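Pilon: a small task planner that notices when things go wrong
Student project report
June 28, 2021

What I set out to do

When I signed up for this project I thought I was going to write a planner. I did write one, and it took me four days. The rest of the term went into everything around the planner: finding out whether a step had worked, deciding what to do if it hadn't, and getting all of it to log in a way I could read the next morning. So this report is mostly about that stuff, with a short planner section near the start to keep the title fair.

The software is called Pilon. It sits between a list of goals ("yellow thing in the sink, green thing off the burner") and the arm controller, and it turns the goals into short motions, checks each one, and replans when a check fails. All the testing was on our toy kitchen setup, which has a stove, a sink, a microwave and a cabinet, so there are plenty of ways to make a mess of a simple chore.

What I started with

I didn't start from zero, thank goodness. The lab already had Rollerier, the motion layer a previous student left behind. You give it a gripper pose and it gives you back a joint trajectory, or an error code if it can't find one. It's solid. It's also written in a style where every function takes eleven arguments, and I spent my first week making a cheat sheet and taping it to my monitor.

For perception I used Wistanance, which takes the depth image plus the color image and returns a list of blobs with a label, a position and a confidence. It was made for tabletop blocks, so it needed retraining before it would say anything useful about a stovetop. I labeled 2859 images for that. I don't recommend doing it in one sitting, and I also don't recommend doing it while listening to a podcast, because there's a whole batch where I labeled the back burner as "plate" and had to redo it.

The planner itself

It's a plain forward search over a small set of actions: reach, grasp, lift, move, place, open, close. Each action has preconditions and effects written as little facts, like holding(yellow_item) or open(microwave). The search looks at the facts, tries actions, and stops when the goals are true. Plans never get longer than 20 steps in our kitchen, so I didn't need anything clever. I tried adding a heuristic in the middle of the project because it felt like the thing a real planner should have. It made the code longer and the plans came out identical, so I took it out again.

One thing I did get wrong at first: I treated "on the stove" as a single place. Then the planner would happily put two items at the same spot, and Rollerier would refuse the second one with a collision error, and the planner would ask for the exact same thing again. Forever! Splitting the cooktop into regions fixed it. Each burner is a region now, and so is the flat space between them.

Checking the steps

Every action in Pilon has a check that runs right after it. A grasp check reads the gripper width and compares it to what we expect for that object. A place check asks Wistanance to look again and see if the item is inside the target region. A door check compares the handle position to where it should be when the door is open.

Sounds easy, and the grasp check really was. The place check gave me a terrible two weeks. The arm is big and the kitchen is small, so right after placing something the arm is hanging over exactly the spot the camera needs to see. Wistanance would report that the item had vanished, Pilon would decide it had dropped it, and the arm would go looking for a thing that was sitting right under its own wrist. I watched it do this over and over before I caught on.

My fix was to add a "look" action that backs the gripper away before a check, and to give perception a third answer besides yes and no, which is "can't tell." If the check says can't tell, Pilon has to look again from a clearer pose before it's allowed to replan. I wish I'd had that third answer from day one. Half of my ugly special cases disappeared when I put it in.

The other change was making the facts expire. Pilon used to believe whatever it saw last until something contradicted it, even if the last look was ages ago. Now each fact has an age, and facts about anything near the gripper's path go stale faster than facts about the far side of the kitchen. The aging is a single number per region that I tuned by hand. I'd love to say there was a method to it, but I changed the number, reran, and kept whatever gave fewer silly replans.

Replanning

When a check comes back no, Pilon throws out the remaining plan and searches again from the current facts. I thought about patching the old plan, and I read a couple of papers on plan repair, but searching from scratch is so quick at this size that I couldn't justify it. The harder question is when to give up. I settled on a retry budget of 8 for the whole task, shared by all the steps. A budget per step sounded fairer, but then one stubborn grasp and one stubborn door could eat the entire afternoon between them.

Pilon also keeps a tiny memory of what failed. If a grasp from above fails twice on the same item, that grasp gets a higher cost and the search prefers coming in at an angle. This was a last-minute addition and I'm fond of it, even though it's basically a dictionary with a counter in it.

The log viewer

I called this part Quiambao and it started as a script to print timestamps. By the end it was a proper window with the plan on the left, the facts in the middle and the check results on the right, and you can scrub back and forth through a run. If a fact changes, it lights up, so you can see the moment Pilon started believing something wrong. I built it for me, but two other project groups have asked for a copy, and I'm prouder of that than of the search code.

If I were starting again I'd write the viewer first. I debugged the whole "vanishing item" problem by reading text files, and with Quiambao it would have been obvious in one run.

Test setup

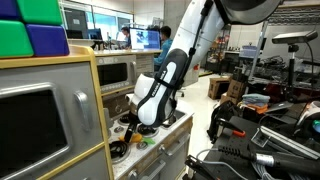 Figure 1. The arm over the toy stovetop, with the gripper above the orange-yellow item and the green one beside it.

I ran 80 test tasks in total, half with the checks turned on and half with them turned off (the planner just assumed every step worked). Tasks were drawn from the same list for both halves: moving an item between burners, putting something in the sink, opening the microwave, and combinations of those. Before each task I reset the kitchen by hand and let Wistanance take a fresh look.

With checks off, the short tasks were mostly fine and the long ones mostly weren't. One missed grasp near the beginning and the arm would carry on with an empty gripper, very confidently placing nothing in the sink and closing doors on its way. With checks on, the missed grasps got caught and retried, and the long tasks became a reasonable thing to ask for. The price is time. All that backing away and looking again adds up, and a task that goes perfectly is noticeably slower with Pilon watching it.

Most of the failures that were left came from the microwave. Its handle is thin and vertical, and the depth image around it is noisy, so the door check says "can't tell" more than I'd like and sometimes burns the whole retry budget just looking. I tried averaging several depth images and it helped a bit.

Things I didn't get to

The checks run after an action ends, so if an item slips out halfway through a move, Pilon finds out late. Reading the gripper width during the motion would catch it, and Rollerier does have a callback for this, but it fires on a different thread and my attempt at using it locked up the logger. That branch is still in the repo under the name slip_watch, please don't merge it.

I'd also like the "look" poses to be picked automatically. Right now there's a list of poses I saved by hand for each region, and if anyone moves the camera they'll all have to be saved again. The steps for doing that are in the readme, along with the retraining script and the Rollerier cheat sheet.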